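Koppel sets budget for second two-arm cell

Koppel will buy a second two-arm workcell for its Tremport kitchen lab in July, with Gestico supplying the arms and grippers. The order covers 2 arms, 12 spare gripper fingers and a service plan.
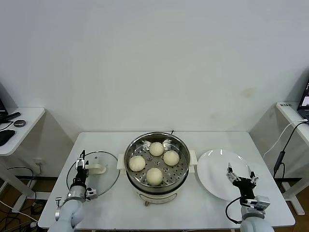
Funding for tooling is listed separately at $2000, with $866 held back for cabling and mounts. Parallel grippers stay in the spec for food handling - steamed buns on a perforated tray, a glass lid with a single top handle, a flat round plate. Bids for the tables close Wednesday at the Divville office.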